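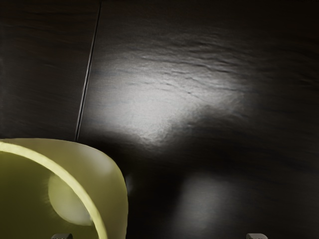

Voice actress and streamer Kátia Dantas is heading back to the Havadcombe fan convention in March, and her followers are thrilled! Dantas, best known as the voice of the sky pilot Iten, will host a live reading with fellow cosplayer Benedek Pap. Her newest costume took 471 hours of sewing and painting, and she says the colors came straight from old furniture — very dark brown, almost black, like wood grain in shadow, with flashes of translucent yellow-green.

The main hall seats 2000, and Pap expects every chair to be taken. "Kátia makes a crowd feel like a living room," he said. The reading starts at 9 in the morning, and the two will stay afterward to sign prints and meet fans.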